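Tridell Handheld: demonstrations for two-gripper manipulation

Tridell Handheld is a set of demonstrations recorded without a robot arm. The operator holds one gripper in each hand and does the task directly. Each gripper carries a cube marker, and its pose is recovered from the head camera view.

Contents
200 episodes, 4 tasks. 80 episodes are held out for testing.

Method
We trained one policy per task on gripper poses and head camera images. Poses are stored relative to the head camera – there is no fixed world frame. Frames where a marker was lost are kept and flagged in the column pose_valid. Please filter them yourself.

Result
Training with relative poses gave smoother paths than our earlier Fusinex baseline, mostly on tasks with dishes. Both still do badly when one hand hides the other's marker.

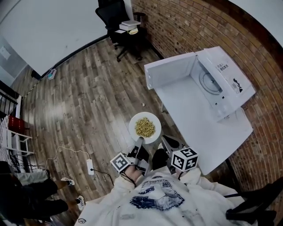 Head camera view from a plate episode, with a marker cube on each gripper.

Known issues
Rooms were not cleared before recording, and other people may walk through. Episode 100 has no left gripper pose.

Contact
Domenica Reisinger (data), Dagim Beyene (training code)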